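Two bad runs and one very good bug

September 24, 2018

So the card task broke again, and I have to say I've had the best time figuring out why! If you're new here, Usman Abbasi and I have been teaching our arm to handle cards in one of those little wallet books with the plastic sleeves. We call the setup Rurkley. It has a two-jaw gripper, a small camera at the wrist, and a grip routine I was very proud of until last week.

The fault log has a line for every stop, and run 599 was the first one that made me sit up. The gripper closed on the card, the controller reported a good hold, the arm lifted — and the whole holder came up with it. It got as high as my coffee mug and then dropped flat on the table. No damage, but the software was perfectly happy the entire time. It thought it was holding one card!

We blamed the camera first. Plastic sleeves are a pain, all glare and haze, and the card edge gets lost in them. Usman spent an evening moving the lamp (he's very patient), and things looked better right up until run 928, when it did the same thing again.

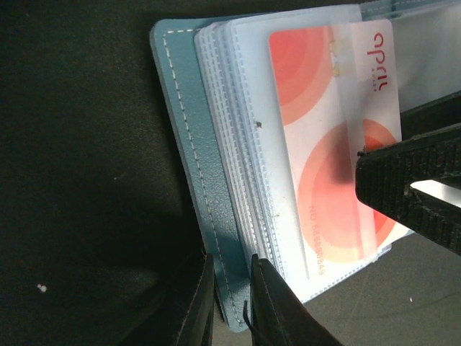 What got us there in the end was plotting the finger gap next to the motor current. On a good run the gap closes, the current steps up once, done. On both of the bad runs there were two steps. The first was the finger meeting the front of the sleeve. The second was the whole stack squashing down, because a pile of soft plastic gives like a sponge. My code took the second step as "card gripped" and kept right on squeezing.

And it gets better, in the sense of worse. The force limit that should have stopped it was reset at the first contact. I wrote that reset back in March to get rid of false alarms and forgot all about it. Sidra Bajwa found it in ten minutes, reading over my shoulder with a sandwich in her hand.

The limit now stays armed from the moment the fingers start to move, and there's a lift check too: go up a tiny bit, pause, compare the load with a single card, and put it back down if it's too heavy. I tested it by clamping the holder to the table, which felt mean, and the arm let go right away. I cheered out loud.

I've done 21 runs with the new code so far, and I want a lot more before I let it go unattended. Until then one of us sits by the stop button. Next up is the old holder with the stiff spine, which Usman is sure will find something new to break.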